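Growing Dwarf Conifers from Cuttings: What We Learned at the Lutadham Glasshouse

Our group wanted to find out which rooting mix works best for dwarf conifers, and we picked dwarf Hinoki cypress for the trial. They grow so slowly that one plant can live in a patio pot for years, and the fan-shaped sprays are gorgeous up close!

We took 209 cuttings in February from stock plants at the Lutadham glasshouse. Each one was a short side shoot with a small heel of older wood, dipped in rooting powder and pushed into one of 4 mixes: straight perlite, perlite and peat, coarse sand and peat, and fine pine bark. Trays sat on a heated bench under a plastic cover, and we misted them every morning before class.

The first weeks were a real test of patience. The cuttings stayed green and did nothing we could see, so we left them alone - mostly. By May the lower stems had started to callus.

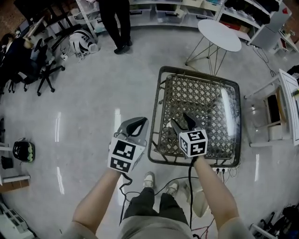
Handheld grippers with marker cubes, one over a basket.

We lifted everything in July, after the trays had spent five months on the bench. Perlite and peat was the clear winner, with 44 rooted cuttings, and many of those had roots branching in all directions. Coarse sand and peat came second. Pine bark dried out too fast near the edges of the tray, and only 9 cuttings rooted in it.

We would love to run this again with a fall batch, and to try a weaker rooting powder on half the cuttings. The rooted plants are now in small pots in the cold frame, where they will stay through the winter. A few are already pushing soft new tips, and we check on them far more often than we need to.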